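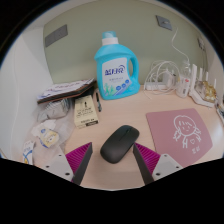
Quarterly Walk-Through, Irkamwood Shared Offices, Floor 2
Date: Sep 11, 2019
Inspector: Narayanan Suvarna
Cc: Abdelilah Abdel Hamid, who asked for more comments and may regret it

EXITS
Rear stairwell clear: NO. Two bicycles and a Christmas tree, fully decorated. The tree was on my January report as well.
Exit signs lit: YES, except the one by the kitchen, which says EX.
Doors close on their own: YES. One of them does it with real feeling.

FIRE EQUIPMENT
Extinguishers in place: 5 of 5. One was holding open the door to the Temba room. Put it back on its hook and bought nobody a doorstop.
Tags current: YES
Smoke alarm test: PASS. The Rasham people stayed in their meeting throughout.

ELECTRICAL
Power strips plugged into other power strips: YES, a chain of three under the copier. Unplugged. Somebody's fish tank light went off – please see me.
Space heaters: one, 700 watts, label readable, cord fine. Owner says it is "decorative."

DESKS AND STORAGE
Walkways at least 3 feet wide: YES
Cleaning products off desks and in the closet: NO. Blue detergent bottle standing on the desk in the nook. The closet has a shelf for these.

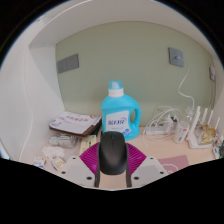 KITCHEN
Fridge temperature: PASS
Fridge contents: outside the scope of this form, thankfully.
Pralness coffee machine descaled: the log says yes, seven times, all in the same pen.

Fix the stairwell first. Recheck in two weeks.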